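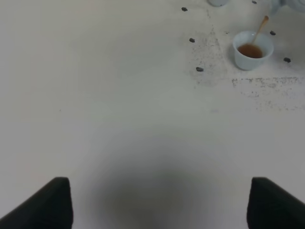 Small Cups, Hegde Tea Room: a Gallery

By Tzu-hsuan Yang
April

Hegde is a tea room with 11 seats and one long shelf of cups, and I have been going there since I moved to Arard. Before, I drank tea from a big mug with the bag still inside. I am a little ashamed to write it, but it is true, and many of my readers do the same, so we can be ashamed together.

Vasanthi Nambiar, the owner, asked me to make this page for the people who cannot visit. She prefers small white cups for everything. I asked her why not the beautiful brown ones from her own family, and she answered that in a brown cup all teas have the same color. With a white inside you can judge the tea before you drink it. A light roast looks like straw. A longer roast goes to amber, and if it goes to dark brown you have probably forgotten it, as I often do when I am talking.

The cups without handles were difficult for me in the beginning. I held them too low and burned my fingers. Now I hold the rim with thumb and middle finger, and I do not fill them high. This is also more polite, I was told, and the guest does not have to bend down to the table for the first sip like a bird.

About the stirring sticks I must say something, because two readers already wrote to me after the last gallery. Yes, there are tea drinkers who say that nothing should be stirred. At Hegde they stir when there is honey or ginger syrup in the cup, and they use wood. Metal makes noise on the cup and it becomes hot quickly. Sumathi Venkataraman, who works there in the mornings, rinses the wooden ones in plain water without soap and dries them standing up in a jar. When they begin to smell of old ginger, she throws them away.

The tables are kept plain. No cloth, no flowers, no small dish with sweets until somebody asks for it. I did not like this at my first visit, it felt to me like a waiting room. After some visits I changed my opinion. On a pale table you notice the cup first and also every little thing that falls beside it, and I have become a cleaner person with my tea leaves as a result. 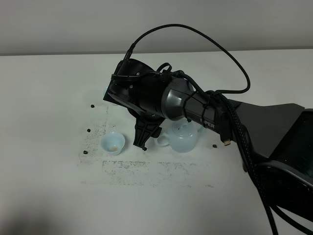 A small cup on the white table, with the gray wall behind.

The light wall helps very much with the color. I once tried to compare two teas at home in my kitchen, where the wall is orange, and both of them looked orange. If you want to do a tasting, put your cups on something white and go away from any strong paint. A sheet of baking paper is enough.

For those who asked about the tea itself: the house blend is called Jokutine and it is sold in bags of 300 grams. It is a roasted leaf, quite mild, with a taste which reminds me of toasted bread and a little of pear. I prepare it at home with water that has rested for two minutes after boiling. The second infusion is better than the first one in my opinion, and Vasanthi agrees with me, but Sumathi does not. She says the second one is only for people who arrived late.

There is also a stronger blend, Prostildale, which I cannot drink after four in the afternoon if I want to sleep. It is good with milk. They do not offer it in the small cups, you have to ask for a glass.

Some practical things. The room opens at nine in the morning and closes when the last pot is finished. It is on the upper floor and the stairs are steep – please call before if this is a problem for you, they will bring the tea down to the bench in the courtyard. Children are welcome. Telephones are allowed, but on silent. The cups can be bought one by one, you do not need to take a full set, and small differences in the glaze are normal.

My thanks to Palesa Matlala, who corrected my English in the introduction (the other mistakes are mine), and to Nour Abou Jaoude, who lent me her notes about roasting. I will write more about those in the next gallery, together with the teapots, which need a page for themselves.

11 comments
Shared 300 times

This site uses cookies to remember your settings. By continuing to read you accept our cookie policy.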